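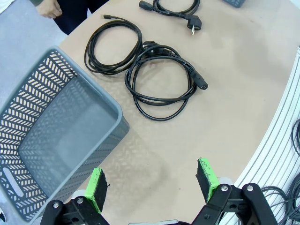 About Flosness

Hello, and thank you for wandering over to this page. Most people come to our website to check the opening hours or to find out whether we can save a favourite jumper, and they never get this far, so we are very glad you did!

Flosness is a small mending and laundry-care school. We teach people how to wash, dry, darn, patch, press and put away the clothes and household linen they already own, and we also take in repairs from anyone who would sooner hand the job over. There are two of us who run it, Todor Stojanovska and Firouzeh Mazandarani, and between us we have spent most of our working lives with a needle in one hand and a cup of tea going cold beside the other.

How we started

Todor trained as a tailor and for a long time did alterations in the back of a dry cleaner's, taking up trousers and letting out waistbands and listening to people apologise for the state of their linings (please don't ever apologise for the state of your linings). Firouzeh came to it from the other side. She looked after the linen for a hotel, where she learned more than she ever wanted to know about red wine, candle wax and lipstick, and where she first began showing the younger staff how to turn a worn sheet sides to middle so that it would do another few years.

We met at an evening class in weaving, which neither of us was any good at. Todor's scarf came out wider at one end than the other and Firouzeh gave up on hers altogether, but we got talking on the walk home, and by the end of the course we had more or less planned the school. It took us two years to find the right rooms and to save up for decent irons. The name was Firouzeh's idea and began as a joke about embroidery floss – by the time we thought of changing it we had already painted the sign.

What we teach

Our best-loved course is Rashti, named after a style of patchwork Firouzeh grew up with, and it is mostly about making a repair you are happy for people to see. We use bright threads and odd bits of wool cloth, and you may bring anything you like to work on. We have had dog blankets, cricket whites, a christening gown and a very old tent.

Tondeck is the practical one. It covers sorting, soaking, stain removal, drying without a tumble dryer, and ironing a shirt properly from the collar down. People sign up for it when they leave home, or when they suddenly find themselves looking after someone else's washing as well as their own, and we do try to keep it cheerful. Each session lasts about 2 hours, with a break in the middle for cake.

You don't need to have sewn before for either of them. If you can't thread a needle, tell us and we will sit down with you and do it together as many times as you like.

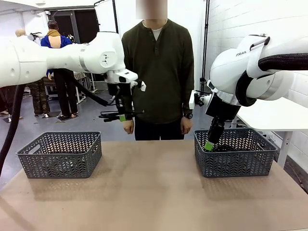
In our rooms at Flosness.

Repairs

If you would like us to do the mending for you, bring it in clean, with a note of your name pinned to it and a few words about what is wrong. We will look it over while you wait and tell you what it would cost. Now and then the kindest thing we can say is that a garment has had its day, but even then we can usually rescue the buttons for you.

Thread and wool

We buy nearly all our darning wool from Grultance, a small dye house whose mossy greens we are rather too fond of, and we keep a drawer of it for sale by the door. Do have a rummage, and ask Todor if you can't find your shade, as he is forever putting things back in the wrong place.

Page last updated 2019-10-11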